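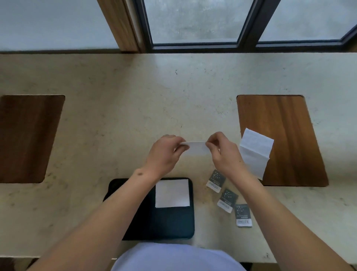
Reading time: 2 minutes

A guest tray is such a small thing, but I do love coming into a room and finding one waiting, and after a good many years of laying them for visiting family (and for anybody who stops long enough to sit down!) I've settled into a way of doing it that I'm happy to pass on.

Start with the worktop. If yours is stone, as ours is, wipe it with a barely damp cloth and then go over it again with a dry one, or you'll put your lovely clean tray down in a puddle. I keep the bits and pieces together beside me while I work – sachets, paper strips, little cards – so that I'm not trotting back to the cupboard every time.

Paper strips are handy for wrapping round a rolled napkin. Hold the strip at both ends and let it bow a little before you bring it round, and it will sit nicely without a hard crease. Cut a few extra, they do tear.

A dark tray is kinder than a pale one when it comes to tea rings, and it makes a white napkin look wonderfully crisp. Ours was from Jorholm and has had eight years of daily use, with nothing fancier than washing-up liquid. I put the cup and saucer to the left, the folded napkin beside them and a small card near the front corner, where a sleepy person will find it.

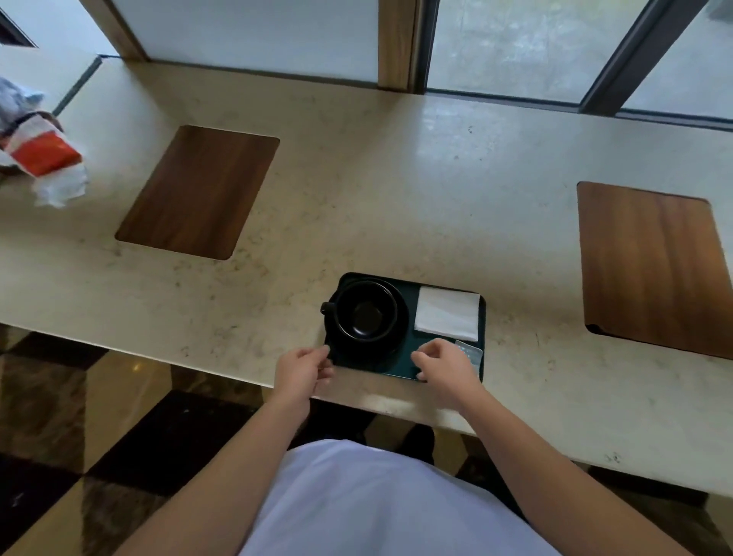

Margaret-style fussing over corners isn't for everyone, and one reader wrote in to say that she turns the cup handle to whichever side her guest drinks from, and puts the napkin under the saucer if the window is open, having chased too many across the floor. I've pinched both ideas.

Lastly, do carry the tray a few steps before you call it finished. If the cup slides, a square of non-slip liner cut smaller than the saucer will hold it (Flakodero do one that washes well).

Contact us | © Soler Home Notes | Back to top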